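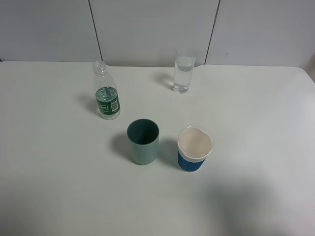
August, 4:17 pm or so by the wall clock, which runs slow

Back on the indigo vat after a break. Batch 8 is the one I care about now, because batch 7 went murky on me and I've stopped pretending it will come back. I poured it off this morning and scrubbed the bucket twice. The blue ring around the inside is permanent, I think, and I've decided I like it.

So, batch 8. I'm using the Priton powder this time, the finer grind, and wow does it behave differently! The old stuff from Andwood clumped no matter what I did to it (marbles in a jar, warm water, a full ten songs' worth of shaking). This went to a smooth paste in a couple of minutes. I wetted it out first with a splash of alcohol, the way the Ustness handout says to, and I'm kicking myself for skipping that step all spring.

Recipe is the usual fructose one: one part indigo, two parts lime, three parts fructose, by weight. Water at 90 degrees, and I mean Fahrenheit, since somebody asked me last time and I'd only written the number. I know some of you go hotter. I did too, and my vats got going faster but also seemed to quit sooner. I'm trying the slow way and we'll see.

Stirred it in a circle, then back the other way, then let it sit with the lid on. First look: greenish brown under the surface, a little coppery skin, some bubbles at the center but no proper flower yet. Smell was fine, kind of sweet. Gave it another hour in the warm water bath and the flower came up — small, dark blue, nice and tight.

Test strips, all scoured cotton from the Cai bolt:

Strip A, one dip, five minutes. Pale, a bit streaky down one side. My fault, I let it touch the bottom and it picked up sediment.
Strip B, three dips with airing in between. Lovely. Proper denim color after rinsing.
Strip C, five dips. Darker than B but less than I'd hoped, and it rubs off on my thumb. I'd bet the vat was getting tired by then, or I was rushing the airing.
Strip D, linen, three dips. Took it deeper than the cotton did, same as always.

They're pinned on the board under card 2904. Please don't wash them, I want to do the light test on the top halves first (foil over the bottom, south window, leave it alone).

Things I want to try next: a longer soak before the first dip, because I think the streaks on A were partly dry spots. Also a weaker vat next to this one for the pale blues. Everyone who does this seriously tells me to build up pale and finish in the strong one, and I keep ignoring them because I'm impatient!

We're low on lime. There's one tub left on the bottom shelf and it's been opened, so check that it hasn't gone chalky before you trust it. Fructose is fine, plenty of that. The long gloves have a pinhole in the left thumb — I have the blue nail to prove it.

5:40 pm. Checked again before leaving. Flower's flatter, liquid still clear yellow-green when I push the skin aside. Fed it a spoonful of fructose, stirred gently, lid back on. Will warm it up in the morning and do strip C over again with longer airing.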